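4. Fridge test in the simulator

Do this section before you let the Candel arm near a real kitchen. Kathleen Mac Carthaigh wrote the first version in January and I have taken out the promises.

1. Load the kitchen and start with the fridge doors open. Door opening is a separate job, and a flaky one.

2. Send the arm to the upper shelves at low speed.

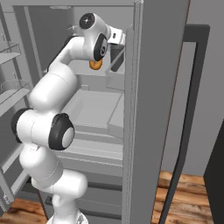
Reach is where most home builds come unstuck. The maker's figure assumes clear air, and a fridge is all bins and edges. With the wrist up high and the orange ring-shaped item just beneath it, the door bin is close by, so check that side before you turn the arm.

3. Run the shelf pick 268 times. Two good runs prove nothing.
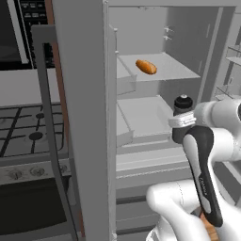
Object position matters more than the software lets on. A roll lying at an angle near the left front edge of the upper shelf is a fair start, but move it between runs or you are testing one spot.

Caution: simulated grip is kind. Real crust crumbles — ours did.

4. Swap in the bottle and lower the grip force.

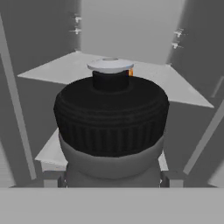 Log every miss, including the ones you would like to blame on the physics. Joonas Vainio's log sheet is in the Usalham workshop folder.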